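# Chapter 7: Timber Surfaces in Shared Rooms

A timber tabletop is one of the few parts of a room that is touched by everyone who uses it. Floors are walked on and walls are leaned against, but a table is gripped, wiped, scratched and spilled on every day. The condition of its surface depends on three matters: the timber, the finish and the way the room is arranged. This chapter deals with the finish first and then turns to the placing of tables on timber floors.

## 7.1 Finish and wear

Clear finishes fall into two groups. Penetrating finishes, such as oils, soak into the fibres and leave the surface with a low sheen. Film finishes, such as varnish and polyurethane, cure as a layer on top of the timber. A film finish may be matt, satin or gloss. Gloss shows the grain strongly and reflects overhead light, so it also shows fine scratches and the smears left by a damp cloth.

Wear on a tabletop is uneven. It begins at the near edge, where forearms rest, and at the places where devices and dishes are slid across the surface. Duan (see Further Reading) recommends inspecting the edge by hand before looking at the top, as a worn film feels dry and slightly rough before any change in colour can be seen.

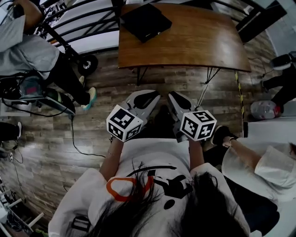 A curved edge wears differently from a square one. On a square edge the film is thinnest at the corner, and it is there that bare timber first appears. A rounded profile holds a more even coat and is less easily chipped by chairs. Note that the word "curved" is used in two senses in the trade: it may refer to the profile of the edge or to the outline of the top when viewed from above. In this book the second is always called a curved outline.

## 7.2 Legs and floors

Thin metal legs place a large load on a small area. On a wood-plank floor this leads to dents, particularly in softwoods, and to scratches when the table is dragged. Felt or rubber feet should be fitted to each leg and replaced when they harden. Splayed legs need extra care - the foot meets the floor at an angle, and a flat pad will wear on one side only.

Where a table stands near a railing or a wall, leave enough clearance for a person to pass without pushing it. Many dents in shared rooms come from tables that are nudged a little at a time and then pulled back into line.

## Key terms

**Film finish** - a clear coating that cures on the surface of the timber.

**Sheen** - the degree to which a finish reflects light.

**Splay** - the outward angle of a leg, measured from the vertical.

## Further Reading

Duan, Fengying. *The Care of Timber Furniture*, Chapter 3.

Vieira, Rosário. *Floors in Public Rooms*, pp. 111-124.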